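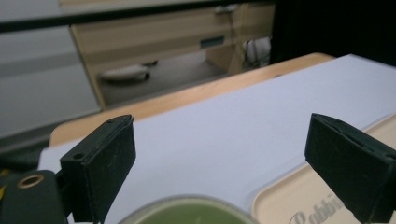
Finger pad wear limits, hand-held gripper?

Posted by Dubey, Jan 26, 2019
Does anyone have a rule for when to swap finger pads? We check every 200 cycles, log it, wipe them down. Shop rule says "replace if worn" and thats it. Worn how much? Need something I can write on the check sheet.

zommont3539
Depends on the pad. We use 2 limits, scratch you can catch a fingernail on, or tips that don't meet square. Either one, swap both sides. Never just one. Write the date on teh bag the new ones came in.

Oluno
just change them when stuff slips

Treleo
Slipping is too late imo. Check the maker's manual first, if it gives a limit then that goes on the sheet, not ours. Also mark who checked. Ours got audited in June and blank initials was the only thing they wrote up.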